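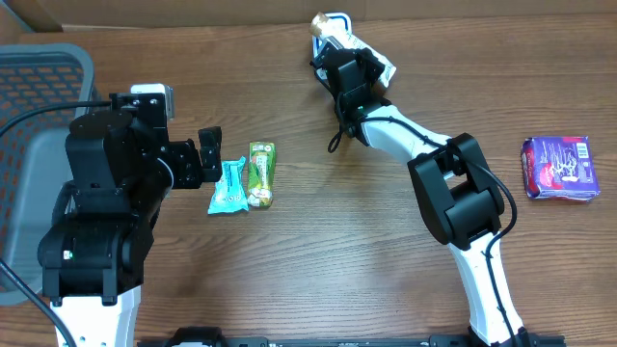 Snack bar and small drink carton on the table, basket to the left.

Session 3: Sorting a Tabletop
Household Organisation, evening course – tutor: Zoi Mitsotakis-Vlachou

I love this session! Tidying a table sounds like the smallest job in the house, and yet it brings in nearly everything we covered in the first two weeks: grouping, choosing a container and deciding what goes in first.

Start with food and drink. A wrapped bar and a little carton make a natural pair, the sort of thing you'd grab together on the way out of the door. Look at how they lie, too. The carton is flat and it overlaps the wrapper slightly, so lift them one at a time or you'll end up chasing the other across the table.

Now the basket. Ours is plastic with openings in the sides, and I'm a great fan of these – you can see what's in them without tipping everything out. Put firm, flat things at the bottom and crinkly packets on top. Ravinder Sandhu asked last week whether lining it helps. For crumbs, yes, and a tea towel is plenty.

Bottles come next. A white one with a gold-coloured cap stands beside the green and yellow package in the second picture, and it's a lovely test of your grouping. Does it belong with the snacks, or does it need a home of its own? Read the label before you decide, and check that the cap is tight.
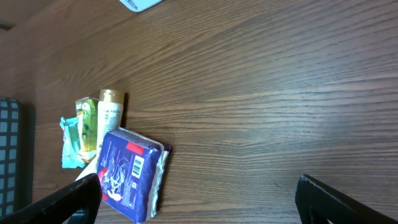 For next week

Clear one surface at home, using no more than 2 containers, and jot down anything you couldn't place. Reading: workbook, page 286.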